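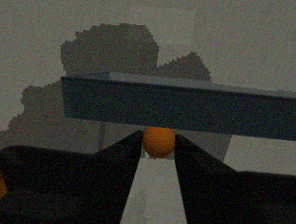
Cosmont Packing and Sorting, Skallby Site
Joint Workplace Consultation Meeting
Minutes of the meeting held 26 March 2019 in the upstairs training room

Present: Site Manager (Chair), Operations Coordinator, Health and Safety Representative (day shift), Health and Safety Representative (afternoon shift), two delegates for the sorting line, Automation Lead, Payroll Officer (items 4 and 5), Minute Secretary
Apologies: Maintenance Supervisor

1. Minutes of the previous meeting
The minutes of the January meeting were accepted with one correction. Under item 6, "night shift" should read "afternoon shift".

2. Matters arising
2.1 The replacement floor mats for the manual benches have been delivered and laid.
2.2 The broken locker doors are still outstanding. Carried forward.

3. Hekura cell: progress report
3.1 The Automation Lead reported on the Hekura picking cell planned for Line 2. The work remains in simulation. The current exercise has the gripper close on a small ball lying next to a long bar. The simulated view of the gripper was tabled, showing an orange ball between the two fingers with a dark blue bar directly above.
3.2 The delegates asked why the exercise used a ball and a bar when the line handles bottle caps, fittings and boxed goods. The Automation Lead replied that plain shapes are used first so that faults in the approach can be found before product models are loaded. Product models are to follow once the site has agreed on the list of items.
3.3 The Automation Lead advised that 736 simulated picks had been logged to date. The delegates asked for the failures to be reported by type, and for picks made close to an obstruction to be shown on their own. Agreed.
3.4 The Health and Safety Representative (day shift) asked how the cell would behave if a sorter reached in to free an item. It was confirmed that the cell will be fully guarded and that the gate must be opened, and the cell stopped, before anyone reaches in. The representative asked that this be written into the site procedure and not left to the supplier's manual. Agreed.
3.5 The afternoon shift representative noted that shadows and glare on Line 2 are worse after 4 pm, when the roller door is open, and asked whether this had been considered. The Automation Lead undertook to include changes in lighting in the next round of simulation.

4. Changes to duties on Line 2
4.1 The Site Manager tabled a draft of the revised duties. Under the draft, two sorting positions on each shift would become cell attendant positions. Attendants would clear rejected items, restock trays and record stoppages.
4.2 The delegates stated that members did not object to the cell as such, but that the draft read as though attendants would do their present work as well as the new work. The sentence "and other sorting as required" was the main concern. The Site Manager agreed to take it out and to recirculate the draft.
4.3 The Payroll Officer confirmed that no classification would be lowered. Whether the attendant role should sit at a higher classification was discussed at length and not settled. The delegates will put their position in writing.
4.4 The delegates asked that rotation between the cell and the manual benches be kept. Several members with sore wrists had welcomed the change of task, while others had said they would find attending the cell dull and isolating. It was agreed that nobody would be placed at the cell for a full shift during the trial.

5. Training
5.1 Slaoui has been engaged to deliver attendant training on site. Each attendant will receive up to 50 hours, all in paid time.
5.2 The delegates asked that places be offered by expression of interest, with length of service considered where there are more names than places. Agreed.
5.3 It was requested that written material be in everyday language and that translated copies be available on the floor. The Operations Coordinator will raise this with Slaoui.

6. Other business
6.1 The microwave in the downstairs lunch room is to be replaced.
6.2 Parking along the eastern fence will be closed while the drains are cleared. Notice to go up at both entrances.

7. Actions
Failure report by type, including picks near an obstruction: Automation Lead
Lighting changes in simulation: Automation Lead
Gate and stop procedure, first draft: Health and Safety Representatives with Maintenance Supervisor
Revised duties, recirculated: Site Manager
Written position on classification: Delegates
Locker doors: Maintenance Supervisor

The meeting closed at 3.10 pm. The date of the next meeting will be posted on the noticeboard.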